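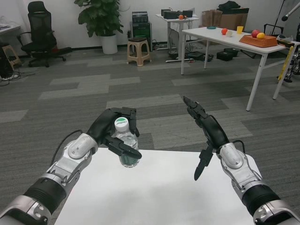

Badawi, dataset maintainer, Durlow project

4 comments | 2 shares

# Durlow Bottles: a small chore dataset

Can a robot clear up after people yet? Our answer so far is "some of it, slowly, and it's getting fun to watch!" Durlow Bottles covers one narrow piece of that: taking hold of a drinks bottle on a table, moving it, and letting go of it in the right spot.

## What's in it

- 31 tasks, each with a one-line instruction in plain English
- video from the head camera
- joint positions for both arms
- a success or fail mark, set by a person after watching the whole run

Failed runs are included. Please use them! We learned more from the bad grasps than from the clean ones, especially with thin clear plastic, where squeezing too hard changes the shape of the thing you're holding.

## The two hands

The ends of the arms don't match. One is a black hand with several fingers, good for wrapping around a bottle and keeping it upright. The other is a black gripper with two pointed fingers that open into a V. Joint files list them separately, so check the side before you load anything (I've mixed them up myself).

## Can it do the chore?

Picking up a full bottle from a bare tabletop: yes, most of the time. Carrying it across to another table: often. Unscrewing the cap with the second arm: rarely, and I cheer every time it works. Sorting bottles from a cluttered kitchen counter: no, and this data won't get you there alone.

Clear bottles are still the hardest for our vision model. Labels help a lot, even small ones like the round green C'estbon label.

## Known problems

- Task 2 has a few runs with late timestamps.
- The rooms have plenty of furniture in the background. We left it all in, as homes and workshops look like that too.

## Loading

Unpack the archive and run `load.py` with a task number. The Warnow loader works as well, from the April release on.

Related

- Durlow Cups
- Warnow loader notes
- Zonum: folding towels, first results

Contact the maintainer | © Durlow project | Back to top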